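首页 项目 进展 资料 联系我们

Lurnudis旧楼给排水改造项目进展报告
10月　Lurnudis项目组　供稿

致Ladeck基金会住房与用水资助部：

本报告说明上次拨款以来Igwe小区旧楼给排水改造的进度、费用使用、遇到的问题以及下一阶段的安排。报告按贵方提供的提纲编写，提纲中要求的财务明细和验收记录另行装订，随后寄出。住户意见的原始记录涉及门牌和联系方式，由项目组保存，贵方需要时可来查阅。

一、总体进度

Igwe小区的楼房建成时间早，给水立管和厨房支管多为镀锌管，使用年限已远超当初的设计。住户反映最多的是早晨水黄、高层水压不足、厨房下水返味。本期资助的范围是小区东侧的两栋楼，内容包括更换给水立管、改接厨房和卫生间支管、疏通并局部更换排水管，以及在楼内总阀处加装分区控制阀。

到本报告截稿时，东一栋的立管已全部换完，通水冲洗做过了，水样已送检。东二栋的立管完成了低层部分，高层还在施工。入户支管的改接比原计划慢，目前完成26户，其余住户的施工顺序已经排好，贴在各单元门口。

慢下来的原因主要在入户环节。立管在公共管井里，白天随时可以作业，支管则要进到住户家里，要约时间，要挪开灶台下面的东西，有的还要拆开后来加装的柜板。项目申请书里把入户施工和立管施工按同样的速度估算，这一点估计得过于乐观，后面的进度表已经改过。

二、施工情况

立管部分用的是Katent公司供应的薄壁不锈钢管，卡压连接。选这种管材，申请书里已经说明理由，此处不重复。到货的第一批管件中有一部分密封圈规格与图纸不符，项目组在开箱时发现，当天通知供货方，换货用去一段时间，期间工人先做了排水管的疏通，没有停工。换来的管件逐箱核对过规格，核对单附在材料台账后面。

排水管的情况比预想的好。管道内窥检查之后，只有东一栋底层横管和东二栋一处转弯需要更换，其余管段清掉积垢以后流水正常。清出来的多是油垢，厨房立管尤其严重，越往下层越厚。施工队建议今后每年入冬前做一次清理，费用不高，可以并入小区的日常维修。项目组同意这个意见，已转告物业。

厨房支管的走法各家不同。早年装修时，有的人家把管子埋进墙里，有的沿墙角明装，有的为了放冰箱把水槽换到了另一侧。原始图纸只能说明管子从哪里进户，进户以后怎么走，只能到现场看。施工队现在的做法是先上门看一次，画一张简图，跟住户商量好走向，再定施工时间。一般情况下新支管改为明装，沿墙角走，外面加护套，原有暗管封堵停用。这样不用大面积凿墙，墙砖能保留下来。
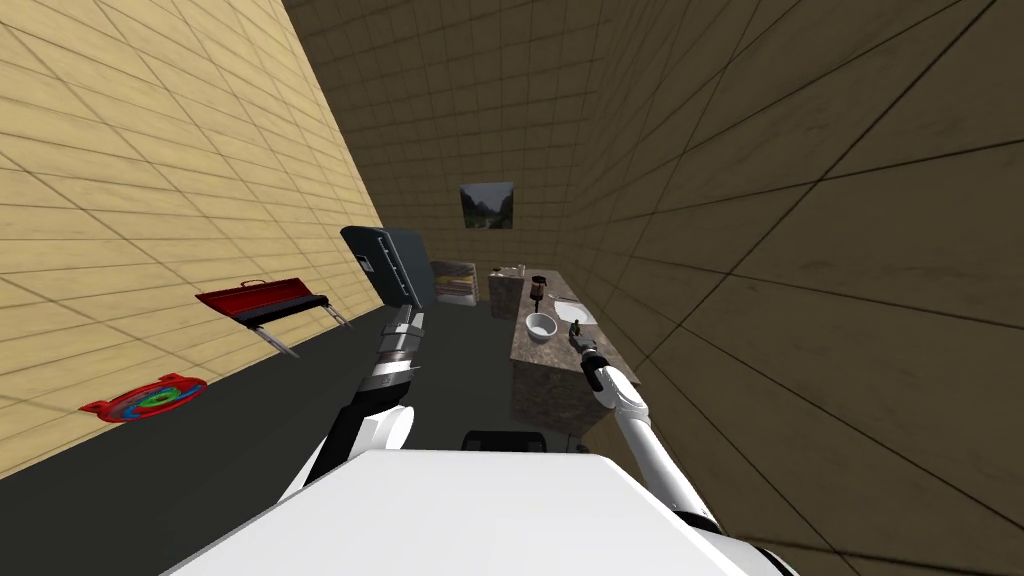 明装的方案在上门商量时有过不同意见。一部分住户认为管子露在外面不好看，也不好擦。项目组的答复是，明装的管子出了问题容易看见，修起来不必破墙；如住户坚持暗装，可以照做，但凿墙和恢复墙面的费用由住户自己承担，施工队按实际工作量报价，住户签字后再动工。到目前为止，多数住户接受了明装，选择暗装的住户都已签过字，相关单据在财务明细中单独列出，没有计入资助款。

狭长的厨房施工最费工。这种户型里操作台靠一侧通长摆放，工人在里面转身不便，两个人没法同时干活。施工队后来把切管和套丝都改在楼道里做，进户以后只做安装，每户占用厨房的时间缩短了，住户大多能在当天做晚饭。切管时的噪声和碎屑留在楼道，为此给楼道加铺了垫布，每天收工时清扫。

分区控制阀的安装已完成。以前任何一户修水管都要停整栋楼的水，现在可以按单元关闭。阀门箱的钥匙物业和施工队各有一把，开关方法写在箱盖内侧。东一栋装好以后已经用过，关的是中间单元，另外的单元供水没有受影响。

三、水质与水压

水质检测委托外部实验室进行，取样点设在总管入口、立管顶端和住户厨房龙头。改造前的一轮结果已经拿到，浊度和铁含量在立管顶端偏高，总管入口正常，可以说明问题出在楼内管道。改造后的水样已送出，结果还没有回来。东一栋的住户反映早晨放水不再发黄，但这只是口头反映，项目组在报告中不把它当作结论，等检测结果到了再补报。

水压方面，东一栋顶层在用水高峰时段的测量值有提高，洗澡和做饭同时进行时，热水器能够正常点火。东二栋还没有测，要等高层立管换完。需要说明的是，水压还受市政管网影响，夏季和冬季有差别，本期测量只覆盖了秋季。建议下一期在夏季高峰时补测，费用可以从剩余的检测款中支出。

四、住户沟通

开工前在小区活动室开过说明会，来的人以退休住户居多，上班的住户大部分没有到。后来改为在晚上七点以后逐户上门，效果好一些。租住的住户有一个特别的困难：支管改接要房主同意，有的房主不在本市，联系不上，或者联系上了迟迟不答复。这部分住户目前先做到阀门为止，预留接口，等房主同意以后再接进户内。公共部分的立管不受影响。

住户提出的意见集中在三个方面：停水通知太晚，楼道堆放管材妨碍出入，施工后地面没有擦干净。停水通知原来是头一天傍晚贴出，现在提前到前一天上午，并在单元群里再发一遍。管材改为当天用多少搬多少，剩余的放回院内的临时棚。地面清洁写进了施工队的收工清单，由住户在单子上签字。改动之后，同类意见明显减少，偶尔还有，多与赶工有关。

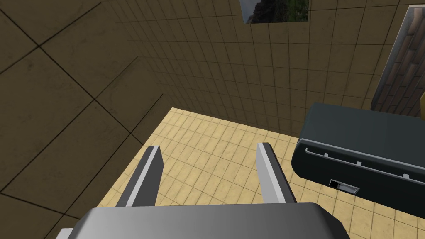

有住户问，卫生间和厨房的地面防水是否一并重做。防水不在本期资助范围内，项目组没有承诺。施工中如果动到了地漏或者穿楼板的套管，则由施工队负责把那一处的防水补好，做闭水试验，请楼下住户一起看结果，没有渗漏才算完工。目前做过的闭水试验中，有一处第一次没有通过，渗水点在套管根部，返工后重新试验，已经通过。

另有高龄住户担心换了新龙头不会用。本项目不更换龙头，原有龙头拆下后照原样装回，除非已经损坏。损坏的更换同等规格的产品，住户想用自己买的也可以。

五、经费使用

本期拨款的支出分为材料、人工、检测和管理四项。材料支出与预算接近，管件换货没有产生额外费用，往返运费由Katent承担。人工支出高于预算，原因是入户施工用工增加，前面已经说明。检测支出低于预算，排水管的内窥检查一次做完，没有用到预留的复查费用。管理支出按比例列支，没有超出协议规定的上限。

人工超出的部分，项目组提出从排水管更换费用的结余中调剂。原预算按较多管段需要更换来编列，实际更换的很少，结余足够弥补。按照资助协议，科目之间的调剂需要贵方书面同意，调剂申请表已经填好，随财务明细一并寄出。在得到答复之前，超出部分由项目组自有资金垫付，不影响工人工资按时发放。

拆下来的旧镀锌管按废金属出售，所得款项单独记账。协议没有写明这笔钱的用途，项目组建议用来购买常用备件，放在物业的维修间，供日后小修使用。此事也请贵方给予意见。

六、存在的问题

第一是图纸。现有图纸与实际情况出入较大，东二栋有一段管井在早年被封入住户的储物间，图纸上没有标出，打开以后才知道里面还有一根停用的消防支管。处理停用管道用去了额外的时间。项目组正在把实际走向重新画成竣工图，每完成一个单元画一个单元，将来维修可以直接使用。

第二是冬季施工。东二栋高层如果不能在供暖开始前换完，停水时间就要再压缩，通水试压也要避开夜间低温。施工队准备增加一组人手，费用在调剂后的人工款内解决，不另外申请。

第三是联系不上的房主。按现在的进度，立管完工时大约还会有两户没有得到同意。项目组会把预留接口的位置和阀门编号记录在案，交给物业保管，房主以后同意时可直接接通，届时的人工由质保期内的施工队承担。

第四是阀门箱的日常管理。物业人员更换较频繁，口头交代容易失传。除了箱盖内的说明，项目组还打算做一次现场交接，让值班人员各自操作一遍，并把操作步骤写进值班手册。

七、下一阶段安排

下一阶段先完成东二栋高层立管，再集中做入户支管。入户按单元从上往下进行，每个单元做完以后统一冲洗、试压，随后清理楼道。改造后的水质结果一到，即向贵方补报，如有指标不合格，先查冲洗是否充分，再复检。

竣工图、阀门编号表和材料合格证将在工程完工后装订成册，一份交物业，一份交贵方，一份由项目组留存。住户回访安排在通水满一个月以后，内容包括水色、水压、有无渗漏和对施工恢复情况的意见。回访仍在晚间上门进行，不另开会。

小区西侧楼房的住户已经来问过改造何时轮到他们。项目组的答复是本期只包括东侧，西侧能否进行，要看勘察结果和经费。如贵方有意考虑后续资助，项目组可以先做一次管道勘察，勘察方案和报价能够在下一次报告时提交。

请贵方就科目调剂和旧管售款用途两件事给予书面答复。如需到现场查看，请提前告知项目组，以便与住户约定时间。

Lurnudis项目组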